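Green shape sorter: which block goes in which hole?

Hayley Yeoman
July 21, 2018

Hi all, hoping somebody here knows this toy. I picked up a shape sorter for my nephew from a second-hand stall, no box, no leaflet, just a thick green slab full of holes and a carrier bag of blocks that may or may not all belong to it. The stall lady thought it was a Dollier but there's no name on mine that I can find. The star and the big circle are easy enough! It's the odd ones that have me beaten, mainly the hole like a little bridge and the three small round ones bunched together. 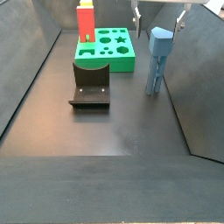
He's nearly two and mostly wants to build towers on it, so there's no rush, but I'd like to know whether I'm short of any blocks before I wrap it up. Do they sell spares?

Pei-shan Fu

Oh we had one of these at playgroup! Start with the board on its own and look at the front row. You've got the bridge on the left, then the three little circles, then the flowery one with the wavy edge at the corner.

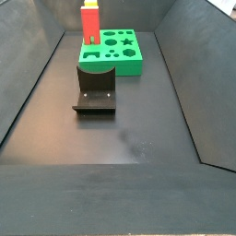 The green board, with the star hole in the middle row

The three little circles caught me out for ages as well. I was hunting for three thin pegs and there aren't any, it's all one block. Look for a chunky blue-grey one with a rounded body and three legs underneath. Hold it legs down and turn it slowly over the board until the legs match up with the triangle.
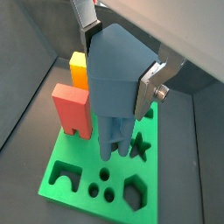 My daughter used to get cross and bang it, so I'd turn the board round for her instead and leave her to do the pushing. As for spares, I wrote to Wastico in April asking for a star and never heard back, so I'd try the selling pages first.

Lau_and_the_twins

ours is from Fanmont and the blocks don't fit other boards so careful what you buy. the red arch one stands up nicely on the back corner if he likes towers, my two put everything on top of it

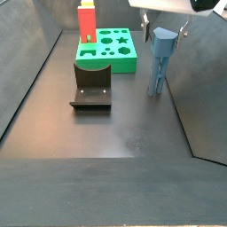

Red arch on the back left corner, yellow piece on top

no idea about the bridge hole sorry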